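Storing and Caring for a Large Patterned Rug in a Shared Workroom

Posted in: Household and Building Care, Garham Community Help

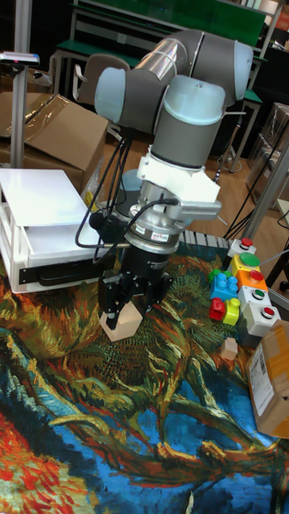
Our association has the use of a ground-floor workroom in the Gilchrist building. The floor is covered for the most part by a large patterned rug, and the room also holds stacked cardboard boxes, a white plastic crate-like stand with slotted sides, and various items of equipment. We have been asked to put the room in good order before the end of January and would appreciate guidance on the following matters.

First, may cardboard boxes be kept on or beside a rug for an extended period, or should they be raised? Second, should plastic sheeting be left over boxes in a room that is heated only during working hours? Third, what is the proper way to clean the rug if the heavier items cannot be moved? The room measures 418 square feet and has one exterior wall. We have a budget of 400 dollars and would prefer not to engage a contractor.
- Workroom Secretary, Trostudau

Carleen Tawhiri
Cardboard draws moisture from whatever it touches, and a rug will hold moisture long after the air in the room feels dry. Boxes that are to stay longer than a few weeks should be placed on a raised surface such as a slatted shelf or pallet. Leave a gap of 4 inches between the boxes and any exterior wall. A box that has softened at the base should be replaced before anything is stacked on it.

Plastic sheeting is acceptable as a dust cover, provided that it lies over the top only and the sides remain open. When heat is turned off overnight, moisture can collect on the underside of a sheet that has been tucked in closely. A cotton dust sheet is preferable and may be washed.

With regard to the rug, vacuum in the direction of the pile, using suction only, and work in sections. Any cable that crosses the floor should be lifted clear first. Fixed or heavy items may remain where they are, but the strip around each one should be done by hand with the upholstery nozzle. Test any cleaning solution on a corner and wait a full day before proceeding. Do not use a steam machine unless you know the fiber and the backing.

Oltevholm Hall Office
We keep a similar room. Our practice is to vacuum weekly and to rotate the rug twice a year where the furniture permits. The rug was professionally cleaned once and the charge exceeded your budget, so I would suggest obtaining a written estimate beforehand. Slotted crates are satisfactory for items in regular use - they allow air to pass and can be wiped down. Label the short side of each box.

gilchrist_1417
Baking soda. Sprinkle, leave, vacuum. Has always been sufficient for us.

Comments

Carleen Tawhiri: Baking soda is suitable for odor but will not remove soil. Please use it sparingly, as the powder settles into the backing and is difficult to extract.

Workroom Secretary, Trostudau: Thank you for these replies. We have ordered two slatted shelves and will change to cotton sheets. May the shelves stand directly on the rug?

Oltevholm Hall Office: Yes, with a flat board beneath the feet to spread the weight.

northside reader: Does the same advice apply to wool? Ours sheds a great deal.

Carleen Tawhiri: It does. Shedding is usual in a newer wool rug and should lessen with regular vacuuming.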